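Chapter 4
What a Measurement Leaves Out
Kiều Thân and Relu Moldovan
February

Most people trust a number more than they trust the person who wrote it down. We think this is backward. A number comes out of a chain of small choices, and by the time it reaches a table in a report, those choices have usually been scrubbed away.

Take the Donlow survey, which you will meet again in Chapter 6. It reported that 692 households in the district were satisfied with their water supply. The figure was repeated in two newspapers and a budget speech. Few of the people who quoted it had read the question, which asked whether the water was "generally fine." Fine for drinking? For washing the car? The survey didn't say, and a household that boiled every drop could still tick yes. 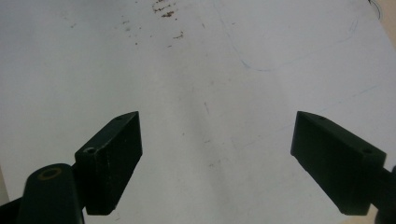
Figure 4.1. Two dark jaws, open over a white surface.

A gap looks like the simplest thing in the world to measure until two people try it. One measures at the tips and the other measures farther back, where the faces slope. Both write down a width. Put the two results side by side in a table with no notes, and a reader will suppose that somebody was careless, or that the gap changed. Neither has to be true.

Instrument makers are not much help. The Kando handbook tells its buyers to "measure at the usual point," and we have yet to meet anyone who could tell us where that is.

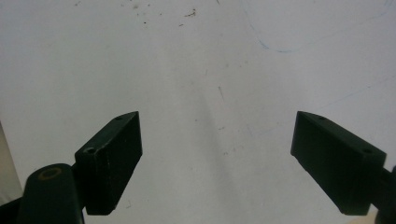 Definitions come first, then, and they are duller than people hope. Before you accept a figure, ask what was counted, where the counting stopped, and who decided. The Skusau harbor office once gave its yearly traffic as 908 vessels. A rival count gave 500. Each side accused the other of cheating for months before a clerk noticed that one list included rowboats.

We are not saying that all figures are worthless. Some are very good. But the good ones tend to come with notes attached, and you should be suspicious of any that arrive without them. Section 4.1 begins with length, where the trouble is easiest to find.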